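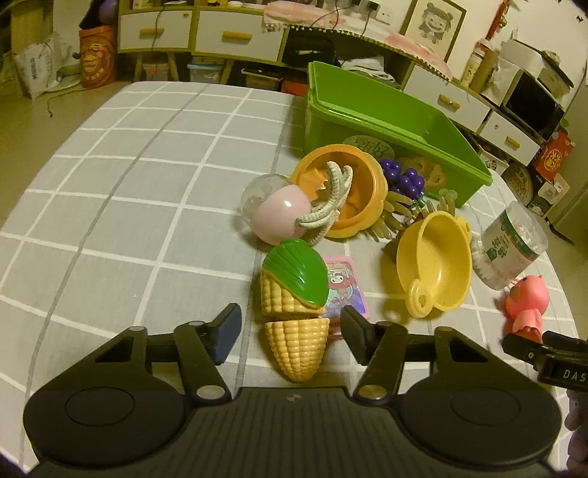 Play food

Play food is the general name for toy versions of fruit, vegetables, dishes and cookware, used by children in pretend cooking and pretend shopping. Mostly plastic today. Older sets were wood, tin or painted plaster, and felt and crocheted pieces are made at home. Sold in sets or loose, and in most households it ends up in one tray or bin with everything else.

Types

Whole pieces - molded in one part, usually hollow. Grapes, bananas and peaches are common in this form, the fruit joined in a bunch so that single pieces don't get lost.

Cutting pieces - made in two halves or more, held with a hook-and-loop patch, a peg or a magnet, and pulled apart with a blunt toy knife. Corn is a standard item. A toy cob may come as two halves, pale yellow with a green husk. Halves go missing often and most makers do not sell singles. The Gentile line is an exception, spare halves by mail.

Cookware - pots, pans, bowls, lids. Yellow and red are the usual colors. Pots tend to have looped side handles, easier for small hands than a long one.

Colors

Close to the real thing but brighter. Grapes nearly always purple, seldom green. Bananas yellow, peaches pink or orange. Early Zetholm sets had blue pears, dropped after two seasons and now looked for by collectors.

Storage

Low open containers work best, a child can see whats inside and tip it out. Bright green is a popular color for trays and bins. A tray is good for one game at a time, a deep bin holds more but small pieces sink to the bottom. Labels help a little.
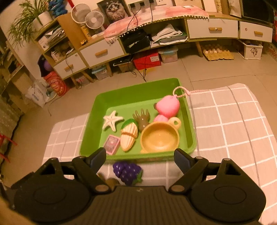 Shelves at floor height are the other common answer, with drawers for the parts that are not in use. Cloth bags too, though hard plastic stems wear through the seams.

Mixed collections

Sets rarely stay whole. Sea creatures, rubber animals, capsule eggs, trading cards and bead strings get mixed in with the food and become part of the game. A starfish is served in a bowl, a capsule is an egg, a pig is a guest or the dinner. The Brodus play survey listed 616 pieces from 18 homes and found more than half had no set they could be matched to.

Sorting by set is generaly given up early. Sorting by use (eats, cooks, holds) lasts longer.

Care

Warm water, mild soap, air dry. Hollow pieces should be squeezed out if they have a hole. Cotton swabs for the gaps between grapes and the rows on corn. No boiling for soft plastic, it warps. Painted faces on rubber animals rub off with alcohol.

Collecting

Small but steady. The largest known list, kept by the Flerow toy archive, had 3,005 entries as of September, cookware included. Unopened sets bring the most, loose cutting pieces very little unless both halves are present.
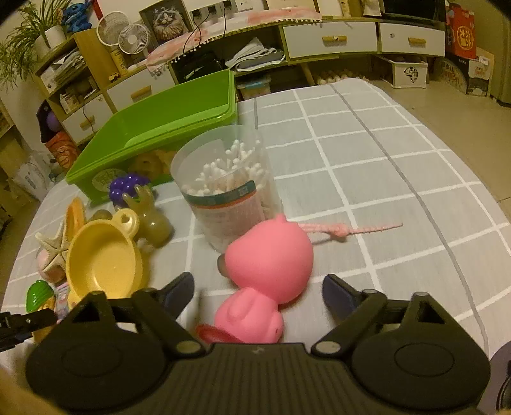
Reader note, Jan 16, 2024: The care section should say that two-part pieces need to dry apart. Ours were put back together damp and the patches smelled for weeks. Also the bunches - an old soft toothbrush gets in deeper than a swab, and it doesn't leave fluff on the stem.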